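How to plan the car times for your wedding day

Many couples book the cars early and then leave the timetable until the last week. It is better to make it when you know the ceremony time, even if some things will still change. In this guide I explain the way we do it at Purkavico for weddings in Carunby and the villages near it.

What you need before you start

The ceremony time, the full address of each stop with the postcode, and the number of passengers for each journey. Please ask also the venue where a long car can turn. At Brindstead the lane behind the church is too narrow for a limousine, so our cars wait at the front gate.

Step 1. Start from the ceremony and go backwards

Write the ceremony time at the bottom of the page. The bride should arrive a little before it, because the photographer will want pictures at the door. Then write the driving time above it. A vintage car is slower than your own car, so do not copy the time from your phone. If the phone says 16 minutes, we write 27.

Step 2. Decide who travels in which car

Most families need 2 cars. The first takes the bridesmaids and the mother, and the second takes the bride and the person who gives her away. If the distance is short, one car can make both journeys, but then you must count the way back as well.

Step 3. Add time for getting in and out

A big dress needs patience. The driver opens the door, somebody holds the train, and the bride sits down first and turns her legs after. 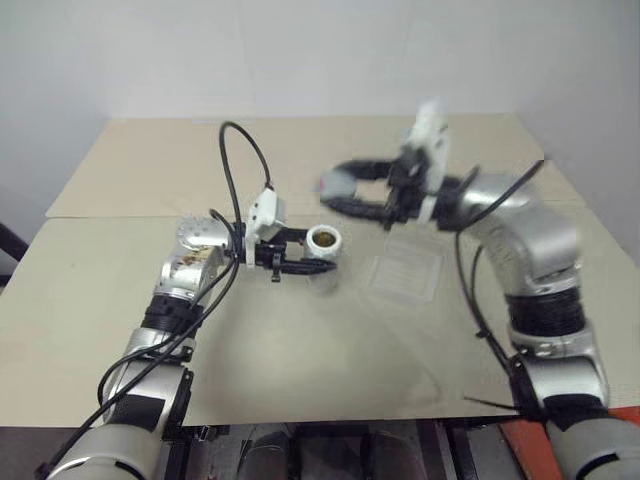
Step 4. Plan the drive to the reception

After the ceremony there will be confetti, group photographs and many people who want to say congratulations. We keep 30 minutes for this. If you would like to stop for photographs on the way, for example at Sheehan Park, tell the company when you book – some parks ask for a permit.

Step 5. Send the timetable to everybody

Give one copy to the car company, one to the photographer and one to the best man. Put a mobile number on it, and choose a person who will really answer. For a wedding in December, check also what time it gets dark, and ask if the car has a heater. Not every old car has one.

Page updated 4/16/25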